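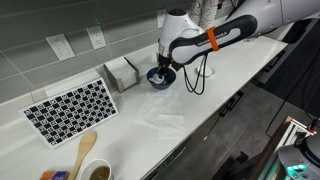
*Navy blue bowl on a white counter, with a brushed-metal napkin holder behind.*

# Pratus 540 Undercounter Dishwasher

The Pratus 540 is a front-loading dishwasher for staff kitchens, school serving areas, parish halls and small residential facilities. It is supplied in the United States by Presunura and is sold with the rack set, drain hose and inlet hose included. The machine must be connected by a licensed plumber and, where local code requires it, a licensed electrician.

## Intended use

The 540 is designed for plates, cups, bowls, flatware and serving utensils. It is not approved for laboratory glassware, medical instruments or animal feeding equipment. Customers who need a machine for those purposes should contact the sales office before ordering.

Mixing bowls and deep serving bowls should be placed in the lower rack with the open side facing down and tilted toward the center. Two deep bowls should never be nested. Small items such as lids, egg cups and measuring spoons belong in the covered basket – the spray arms can lift them out of an open rack.

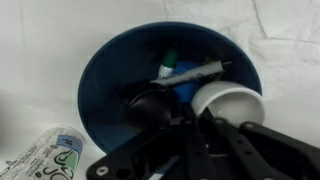

*Dark blue bowl on white cloth, holding small household items.*

## Specifications

| Item | Value |
|---|---|
| Interior width | 559 mm |
| Rack capacity per hour, mixed tableware | 540 pieces |
| Racks supplied | 2 |
| Cabinet | Stainless steel, single wall |
| Door | Drop-down, counterbalanced |
| Water supply | Hot or cold |
| Drain | Pumped |
| Detergent | Powder or liquid, low foam |

The hourly capacity applies to the short cycle with a hot water supply. A cold supply lengthens each cycle, and facilities with a fixed lunch period should plan for this when choosing a connection.

## Cycles

The short cycle is intended for cups and lightly soiled plates. The standard cycle is suitable for most meals. The long cycle includes a prewash and should be used for tableware that has been left standing with starch, egg or cheese on it. A separate drain-and-rinse program empties the tank at the end of the day and takes the place of manual bailing.

The cycle in progress is shown on the front panel. Opening the door pauses the wash, and the program resumes from the same point when the door is closed.

## Installation

The floor must be level and able to support the machine when full. Adjustable feet are fitted at all four corners. Allow clearance at the rear for the hoses, and do not place the cabinet directly against a refrigerator. A shutoff valve must be within reach of the operator.

Water hardness should be tested before the first use. The Jistum softener cartridge is recommended for hard water areas and fits behind the lower front panel. It is ordered separately.

## Daily care

- Remove the filter tray and rinse it under running water.
- Wipe the door gasket with a damp cloth.
- Turn both spray arms by hand to confirm that they move freely.
- Leave the door open overnight.

Chlorine bleach, steel wool and abrasive powders must not be used on the cabinet.

## Warranty and service

Parts and labor are covered for two years from delivery. Gaskets, filters and softener cartridges are excluded. Service calls are handled by Yazzie, and a flat fee of $200 applies to calls outside the warranty – parts are billed in addition.

Orders placed by February 29th ship with one spare filter tray. Quotations for multiple units, and for schools purchasing under a district contract, are prepared by Nikola Mujić in the Presunura sales office. Please include the delivery address, the type of water connection and the width of the doorway through which the machine will be carried.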